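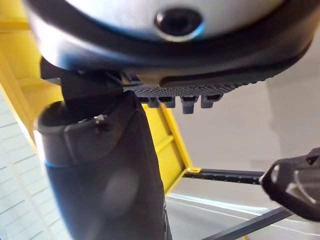 notes wk 5 – toy retail, product listings and stock
2024-03-10

Reading for this one: Figueroa handout, first half only. Skip the bit on export.

## Where we got to in February

Range planning. A small toy shop carries far fewer lines than people guess, and most of the money comes from a handful. Our worked shop is still Gravanine (dolls, soft toys, wooden trains, a bit of craft). 200 lines on the website. Olga Figueroa's point last time: don't add a line unless you can say which one it pushes off the shelf.

## Writing a listing

What the buyer wants, in the order they look:

1. price
2. size – in cm, and say what was measured. Ears included or not?
3. age marking
4. what's in the box
5. does it fit the stuff we already own

Number 5 gets left out all the time. Doll clothes are the worst. "Fits most dolls" means returns. Give the height range and say soft body or hard body.

Batteries: type, how many, included or not. Put it in the first paragraph, not in a tab. Christmas morning complaints are nearly all batteries.

Adjectives. One is fine. Go through the Prenalus teddy listing (handed round in class) and cross out every word that would be equally true of any other teddy. Most of you will end up with two lines left. Those two lines are the listing.

## Age marking, quick version

- under 36 months warning is about small parts, long cords etc. It's a safety thing and has nothing to do with how clever the child is
- "recommended age" is a seperate thing, that's the maker's view on who will enjoy it
- don't change either to suit the shop. If supplier's sheet and the box disagree, ring the supplier before it goes live

## Low stock messages

"Only a few left" works, so shops overuse it. Rules we're using on this course:

- number has to come from the stock system, live
- take off anything sitting in open baskets first
- no message if more is due this week

Gravanine case: Catacutan train set, system said 2, shelf had none. Both sold online overnight. One customer took a swap, other wanted money back plus an apology. Cost of putting it right was more than the margin on the pair. Discuss – whose job was the shelf check?

## Reordering

reorder point = daily sales x lead time in days + safety stock

Do it for the Bivulton marble run: sells one a day, lead time 30 days, you pick the safety stock and defend it. Then do it again with sales doubled for November. Then think about whether you'd want that much cardboard in the back room in January.

Minimum orders mess all this up. If the maker only sells by the carton you round up, and the rounding is real money tied up. Write it down as its own figure, don't hide it in safety stock.

## Returns

Three piles: back on sale / sell as opened / write off. Soft toys with the tag off go in the second pile at best. Anyhting with a missing part goes in the third unless the maker sends spares – some do, ask.

Log the reason in the customer's own words. "Smaller than expected" ten times over = fix the listing, see above.

## For next time

- rewrite one listing from line 1407 on the shared sheet downwards, your pick, max 80 words
- reorder sum for the marble run, with working
- read the packaging section, we'll start there

Sheet is view only for now – copy it before you type in it.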